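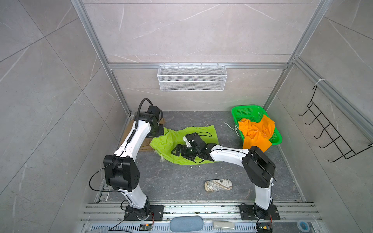

Velasham tenants get a floor rule, of sorts

Renters in Velasham will no longer lose their deposits over marks on a stone floor, provided they can show the marks were there first. The town's new rental code, in force since January, gives them two weeks from move-in to send the landlord a list of every chip, stain and scratch. Landlords then have five days to object — or, more likely, to sigh.

The change follows a long quarrel between tenants and Polix, which lets most of the apartments on Chacko Street and has firm views on what counts as normal wear. Paint is the usual sticking point. 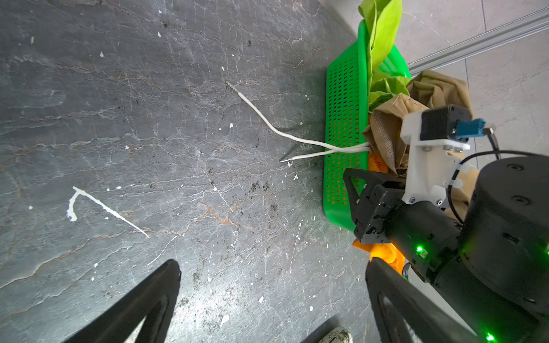
Under the old code, a floor was either "clean" or "not clean," and the landlord picked the word. The new form has a line for each kind of damage, so a white streak of paint across dark veined marble, with dried flecks scattered near it, now gets two entries. Grime gets its own box.

Marius Barbu, a tenant who pushed for the change, has already filed his list. It runs to over two pages. His apartment has one room.

Polix says it is reading it.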